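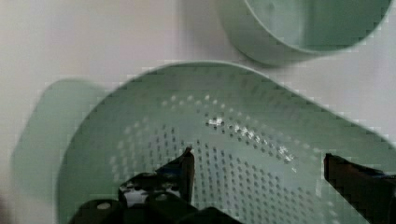 Flirnus Recording Kit: Equipment Review, 2024-04-16

The Skeninden laboratory used the kit to record 300 demonstrations for its kitchen policy.
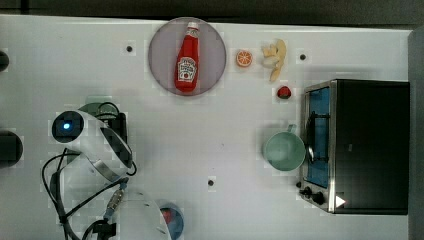

Setup is the kit's strongest point. Overhead coverage is wide enough to hold the arm, the toaster oven and the ketchup bottle on its plate in one view. Calibration took 19 minutes.

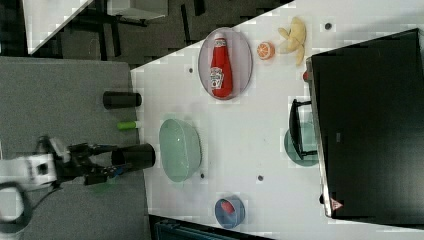

Export is weaker. Files must be converted before training, and episodes over 70 seconds are split without notice. The manual does not mention this limit.

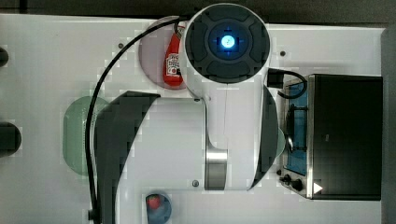 Overhead view, arm above the table.

The kit is recommended for fixed stations. Laboratories recording longer tasks should wait for the revised export tool.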